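Sorting small leftover parts before they go in the drawer
Filed under: Workshop & Storage > Small Parts

Thitima Wiriya
I tip odd parts onto the bench and sort by eye. 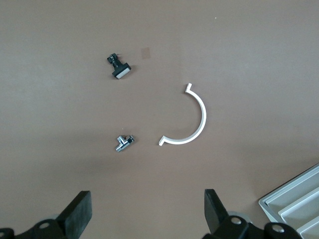

It gets slow past 200 pieces. By type or by size?

Gollach
Type first. Switches, brackets, fasteners, then size within each. Label the tray, not the lid.

Sornen
size. works for me

Undthorpe
Type, but bag anything with terminals separately so pins don't bend.

Related
Drawer dividers that stay put
Removing tape marks from a benchtop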